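In Defense of the Badly Labeled Box

Sep 27, 2026

My sister-in-law owns a label maker. I mention this the way other people mention that a relative has gone into politics. She is a kind woman, she remembers birthdays, and every surface in her house now tells you what it is.

The flour says FLOUR. The sugar says SUGAR. There is a jar in the bathroom that says COTTON, and it is clear glass and full of cotton. The last time we stayed over I went looking for a trash bag and opened a cabinet door that said UNDER SINK. It was, I can report, under the sink.

I don't want to be unfair to the machine. It is a Barnunix, it fits in the hand, and it makes a small contented noise when it prints. I have used it. I printed the word HAT and put it on my hat, and I will admit that for one evening I felt my life was in order. But I have been thinking about labels ever since, and I've come down on the other side. I think we label too much, we label the wrong things, and we've started doing it for visitors.

The house I grew up in, in Stockdale, had a basement, and the basement had boxes. My mother labeled these in a hand that started large and confident and ran out of room. One said KITCHEN (NOT THE GOOD). Another said CHRISTMAS AND ALSO THE FAN. My favorite, which sat on the top shelf for my whole childhood, said only ASK ME. We did ask her, several times. She said she would have to look.

Those labels were terrible by any modern standard. You couldn't have handed that basement to a stranger. But we weren't expecting strangers, and for the people who lived there the system worked fine, in the sense that we could always find the fan if we thought about it as something that came out after the tree. When I want to remember what my mother was like in her forties I don't reach for the photo albums. I think about KITCHEN (NOT THE GOOD), which contains her whole view of casserole dishes and most of her view of people.

The modern label has no view of anything. It comes in one typeface, usually thin, usually lowercase, as if the lentils were whispering. It has been bought in a set. You can get a sheet of 200 pantry labels now, and I'd like to meet the household that has 200 different things in its pantry. I got a sheet as a gift. It includes "arrowroot," "bee pollen," and "amaranth," and it doesn't include "noodles, the other ones," which is the only label my kitchen has ever really called for. So you end up with one of two problems. Either you have food and no label for it, or you have a label and feel vaguely that you ought to go out and buy some amaranth.

I did buy some amaranth. It's been in the jar since December. It looks very nice.

Then there is the matter of the jar itself, because the label is really just the first step, like the free sample of something. You cannot put a whispering label on a torn paper bag held shut with a clothespin. So you need the jars, and the jars need to match, and the matching jars come from a line called Clelevmont, which has a lid made to be stacked on by another Clelevmont lid and by nothing else on this earth. A store near us devotes a full aisle to them. I stood in that aisle for a while with a woman who was holding one jar in each hand and comparing them. They were the same jar. I understood her completely.

What happens after that is that food stops coming with instructions. The bag the rice came in told you how much water to use. It told you when the rice would expire, who to write to if you were upset about it, and on the back there was a recipe that somebody at the rice company had at least tried once. All of this goes in the trash so that the rice can live in a jar that says "rice." We have removed all of the information and replaced it with the one fact we could have gotten by looking.

I know the argument on the other side, since I'm married to it. The argument is that a label is a courtesy. A person who didn't put the thing away can still find the thing. Children can help. Guests can make themselves coffee without opening every door in the room like a burglar with low blood sugar. I accept nearly all of this. A fuse box should be labeled, and properly, by someone sober. So should medicine, and anything in the garage that used to be in a different bottle. If you freeze soup, write down that it's soup, because frozen soup and frozen gravy are the same brown brick and you'll only find out which at dinner.

My complaint is with the label that has given up its job. Walk through one of these houses and ask of each label who it's for. The person who lives there knows which canister has the coffee. She goes to it every morning with her eyes shut. The guest could find it by smell. The label is for a third party, someone who might see a picture of the kitchen and think well of it, and I suspect that person of not drinking coffee at all.

We moved eight years ago, from Stockdale to a smaller place over in Hamska, and the moving company gave us a form. The form had a line for the room and a line for the contents, and there was a little leaflet asking us to be specific. For the first few boxes we were wonderful. BEDROOM, said the box. WINTER BEDDING, 2 BLANKETS, 2 PILLOWS. You could have gone to court with that box. By the last night we had 52 of them in the hallway and the standards had slipped. One said STUFF FROM THE TOP OF THINGS. One said DESK?? And one said, in my own handwriting, which I'd know anywhere, NO.

I've opened a great many boxes since, and I can tell you that I remember almost nothing about unpacking the winter bedding. I remember NO very clearly. It had tax papers in it, a broken lamp, and a cake pan in the shape of a lamb. Whoever wrote that label had been awake a long time and had told the exact truth.

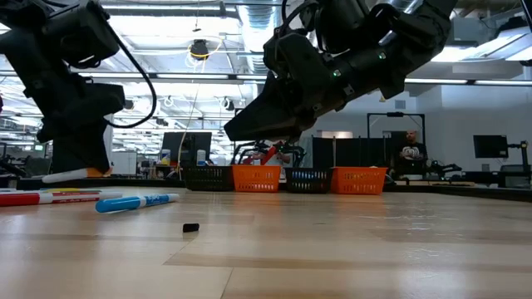
Handwriting on a box has a tone of voice, and the tone is often more useful than the word. When I see CABLES in neat capitals I know only that there are cables. When I see it scrawled at an angle, underlined hard, with the S going off the side, I know that these are the cables I gave up on, and that I should bring a snack. No machine that prints in one typeface can tell me that. It doesn't take much equipment, either. A white marker with an orange end, lying at a slant on the table with a row of baskets behind it, is all the labeling system I have ever trusted, and it will still be working when they stop making the tape refills. It also lets you change your mind. You cross out MITTENS and write BATTERIES, and for years afterward the box carries its own history, and any member of the family can see that there was once an age of mittens.

The crossing out matters more than you'd think. A printed label makes a promise. Once a basket says "scarves," it has to go on being scarves, and you find yourself standing in the hall with a perfectly good flashlight and no basket that will have it. People who would happily change jobs, churches or spouses will not peel a label off a basket, because it takes the finish with it. So the flashlight goes on the floor, or it goes in the drawer.

I haven't brought up the drawer until now because I wanted to be in a calm state of mind. Every home has one drawer that can't be labeled, and I have come to think of it as the last free territory in the house. Ours has takeout menus, a tape measure, birthday candles that have each been used once, a key, and a second key that was cut to replace the first key, neither of which opens anything. My sister-in-law has one too. I found it by accident, looking for scissors. It's to the left of the stove, between UTENSILS and LINENS, and it has a label on it. The label is blank. She'd fed the tape, thought it over, and printed nothing, then stuck it on perfectly straight.

I closed the drawer and never brought it up. It was the best label in the house.

So my proposal is a modest one, and I don't expect it to catch on in the aisle with the jars. Label what could hurt someone. Label what looks like gravy. For everything else, write on the thing itself, in your own hand, whatever you were really thinking when you put it away, and let your family deal with it later. They'll complain, and then at some point they'll quote it to each other.

When my mother's basement was finally cleared out we got ASK ME down from the top shelf. The tape had gone brittle and came off in one piece. Inside was a smaller box, tied with kitchen string, and on the lid she had written SEE OTHER BOX. My brother wanted to know which one. We looked for most of an afternoon, and I've got it in my own basement now, on the top shelf, between the fan and a carton of somebody's plates.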